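Grorix arm: where we've got to with the recordings

2 min read

18 Jul 2025

Quick one from the Brirkard bench as I'm meant to be packing up. We've passed 523 usable recordings for the hand tools set, which is more than I'd have bet on back in the spring. Another 161 went in the bin. Mostly operator wobble, a few where the wrist camera dropped out halfway and we didn't notice until the evening check. Annoying but there it is.

For anyone new: one recording = one person steering the arm through one pick, start to finish, and the model learns from the lot. So dull, careful driving is good. Showing off is bad. If you fumble a grasp and recover it, keep it and tick the recovery box – Danell wants those. If you fumble and give up, bin it yourself please, don't leave it for Qistina Lau to find.
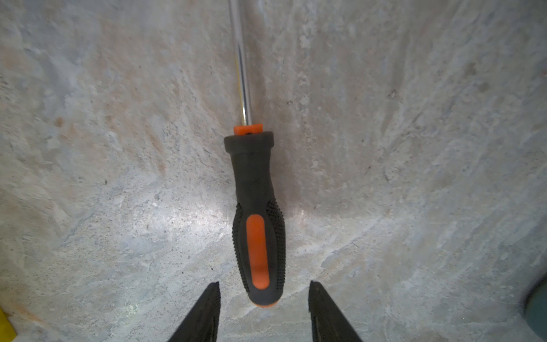 Screwdrivers are still the awkward lot. People line up nicely and then close too early, or they come down over the butt end and get hardly any of the handle. Go further up the grip before you close. And turn the tool between goes!! We had a run of nearly 100 where it was lying at more or less the same angle every time, and the model got very good at exactly that angle and hopeless at anything else. Turn it, shift it, swap which side the other bits are on. Takes five seconds.

Also lighting. Somebody keeps putting the blinds down. Leave them be, we want the glare and the dull days both, it all has to go in.

Target is roughly 3,000 across all the tools by November. Sala has the rota, slots are an hour and most of the early ones are free. You dont need to have driven the arm before, there's a practice mode and it takes a morning to get the feel of it. Spanners next, then the small pliers if the new fingertips turn up.

Label your sessions. Initials and tool name, nothing clever. There are still four called "test" and I can't tell whose they are.

More next time, got to run.

3 comments
7 shares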